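Short Game Notes: Wedge Grooves and the Practice Bay

The new matting in the practice bay at Mukarside has been down since January, and members have asked why their wedges seem to spin less off it than off the course. The short answer is friction. A range mat lets the sole slide under the ball, so a slightly heavy strike still reaches the back of the ball with most of its speed. On turf the same strike would lose distance. The mat also changes launch angle, usually upward, and the spin figure on the launch monitor drops as a result.

We ran a simple comparison in the bay. The same player hit the same 54-degree wedge to a 50-yard target, first with a clean face and then with a face that had dried soil packed in the grooves. Clean, the readings settled near 4000 rpm. Dirty, they came down to 3000. The ball was a Trosell two-piece from the range bucket in both cases, so the numbers should be read as a difference between two conditions and should not be compared with what a softer-covered ball will do.
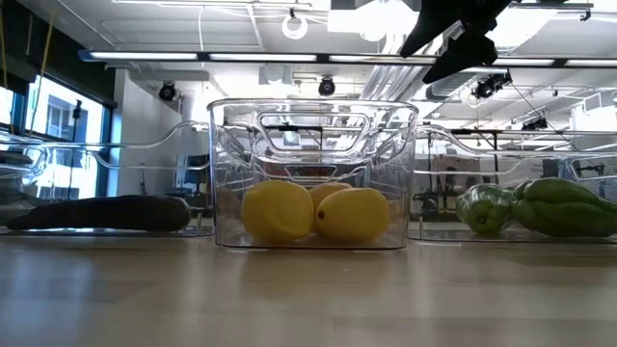 Herman Lau wrote in after the last issue to say that his readings went the other way. He cleaned his gap wedge before every shot for a full bucket and lost spin compared with the week before. His view is that the range balls are the problem and that the grooves hardly matter inside 60 yards. He also asked whether the bay monitor reads spin directly or works it out from launch angle and club speed.

The monitor in the bay, a Sinaga floor unit, measures spin only when the ball carries a marking it can track. With an unmarked ball it gives a calculated value, and the display shows that value in gray. A calculated figure is of little use for comparing a clean face with a dirty one, as it assumes normal friction. Members who want to repeat the test should take marked balls from the shop and place each one with the marking toward the unit.

On wear, the general guide is that a wedge used for regular bunker practice loses a noticeable amount of groove edge well before it looks worn. Flestine, who regrind wedges for the shop, suggest an inspection after 300 bunker shots. Check the low center of the face first, then the heel side. Run a fingernail across the grooves – a sound edge catches the nail and a worn one lets it pass.
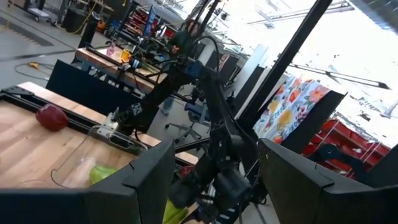

Ball position is the second variable, and it is easier to control than the first. Moving the ball back in the stance lowers launch and adds shaft lean, and past a certain point it brings the leading edge into the ground. For the standard 50-yard shot, start with the ball in the center of the stance and move it 2 inches at most in either direction. Hit ten shots from each position and write down carry only. Grip pressure should stay light throughout, and it tends to rise as the count goes up. A rounded object that will bruise, such as the red apple on the table, is a fair guide: hold the club about as firmly as you would hold that without marking the skin. If the forearms feel tight at address, step away and start again.

Wedge lofts and lies can be checked in the shop at any time it is open. Bring the whole set of wedges, as the gaps between them matter more than any single loft. Clubs left for adjustment should have a name tag on the shaft below the grip.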